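Galham Kitchen Table Guide
Section 7: Clearing and wiping the table

By Lensa Kumsa
14 November 2022

Use this section after a meal or after food prep, when dishes, cutlery and food are mixed together on one surface. Oiling and sanding are covered in the next section.

Before you start

You will need a tray with raised edges, a sponge, a dry cloth, and a bowl for loose food. Set the tray on the side of the table nearest the sink.

CAUTION: Do not use the scouring side of a sponge on bare wood. It leaves scratches across the grain that will not wipe out.

Clearing

1. Move phones, remote controls and anything else with a battery to another room or a high shelf.

2. Pick up knives first, then forks. Lay them flat in the tray with the handles toward you.

3. Collect whole fruit and vegetables. Check each one for soft spots. Sound pieces go back to the fruit bowl or the refrigerator, and bruised ones should be used the same day.

4. Leave bowls of berries, beans or other small items until the larger food is out of the way. They tip easily when you reach across them. If a bowl is more than half full, carry it with two hands.

5. Empty cups into the sink before stacking them. Do not stack metal cups inside plastic ones, as they can wedge together.

NOTE: If two cups are stuck, stand the outer one in warm water and put cold water in the inner one. Wait a minute and twist gently.

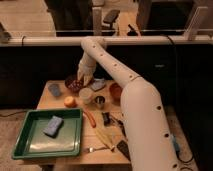
6. Shake crumpled cloths over the trash, not over the floor. A cloth that smells sour goes in the laundry. Do not wipe the table with it.

7. Take the tray to the sink and unload it. Rinse the tray and bring it back with the sponge in it.

Wiping

1. Wet the sponge and wring it out until it stops dripping.

2. Wipe along the grain from the back edge to the front. Rinse the sponge when it starts to leave streaks.

3. Go over sticky spots with a drop of dish soap. Fruit juice and berry stains should be treated right away.

4. Dry the surface with a clean cloth. Water left standing on the wood can raise the grain or leave a pale ring.

CAUTION: Never leave a wet sponge directly on the tabletop. Keep it in the tray between wipes and wring it out when you are done.

If a stain remains

Let the table dry overnight and look again in daylight. Many marks fade as the wood dries. If the stain is still there, see the sanding instructions. Etenesh Gebru in customer care can also advise by phone on extension 370. Have your order number ready.

2 comments | 7 shares

Galham Customer Care, P.O. Box 1101, Randstead
© 2022 Galham. All rights reserved.
Back to top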